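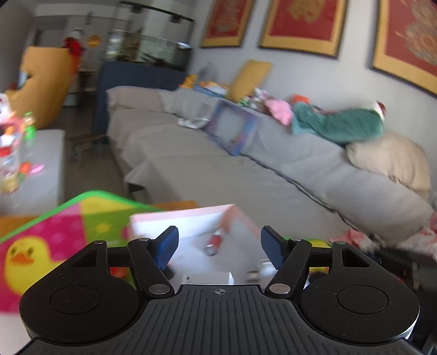 Safeguarding Policies in Small Congregations: What Members Can Find Out

Project report by Humaira Paracha and Kornél Illés
Religion and Public Life, second-year seminar

1. Background

Most religious denominations now require their congregations to have a written policy on the protection of children and vulnerable adults. Much of the published work looks at how denominations respond to complaints after the fact. We were more interested in an ordinary member of a congregation who has a concern, or only a question, and wants to know what the rules are.

Our research question was: can a member of a small congregation find the safeguarding policy, and does it tell them who to contact?

2. Setting

We worked in Kuvcombe, a town with a mix of older churches, two newer independent congregations and one mosque that shares a building with a community center. We did not look at schools run by religious bodies, which fall under separate rules and would have needed a different method.

Congregations are not named in this report. Where we quote from a policy we have removed the name and any wording that would identify it.

3. Method

The project had two parts. The first was a document search. For each congregation we looked at the website, the printed bulletin and the notice board near the main entrance. We recorded whether a policy was mentioned, whether the full text was available, and whether a contact was given. We did not ask staff for help at this stage, as a member with a worry might not want to.

The second part was a short survey of members. We handed out 50 paper forms after services in October, with the permission of the person leading each service. The form asked whether the person had heard of a policy, where they would look for it, and who they would speak to first. It did not ask about any incident, and a line at the top gave the number of a local helpline called Firkus, which had agreed to be listed.

Kornél did the document search and Humaira handled the forms. We both read all of the written answers and sorted them separately, then compared. We disagreed mostly over answers like "someone at church," which we ended up putting in a group of their own.

4. Findings

4.1 Documents

Most of the congregations mentioned a policy somewhere. Fewer had the full text where a visitor could read it. The most common arrangement was a sentence on the website saying that a policy existed and could be requested from the office. In one case the office phone number on the same page was out of service.

The policies we could read varied a lot in length. The longest ran to 2614 words and was clearly adapted from a denominational template, with a blank still left where the name of the safeguarding officer should go. The shortest was under 600 words. It gave a named contact and an outside contact in the first paragraph, and we found it easier to use.

Notice boards were the weakest source. Posters were often out of date, and on one board the contact sheet was behind a flyer for a supper.

4.2 Survey

The larger group of people who returned the form said they had heard of a policy. Very few could say where to find it. When asked who they would speak to first, the usual answer was the minister, priest or imam. This matters because several policies do not say what to do if the concern is about that person.

Older members were more likely to name an individual they trusted. Parents of young children more often named the police or a county office. A few people wrote that they had never thought about it. One wrote, "I would ask my sister, she would know."

5. Limits

The sample is small and comes from people who stayed after a service and were willing to fill in a form. People who have left a congregation because of a bad experience are not represented. We also could not check whether policies are followed in practice, only whether they can be found.

6. Suggestions

Congregations could put the full policy on their website with the contact at the top. There should be at least one contact outside the congregation - a denominational office, a county agency or both. Posters should carry a date so that old ones can be taken down.

We sent a summary to each congregation on 16th March. Two have replied so far, and one has asked for a copy of the survey form.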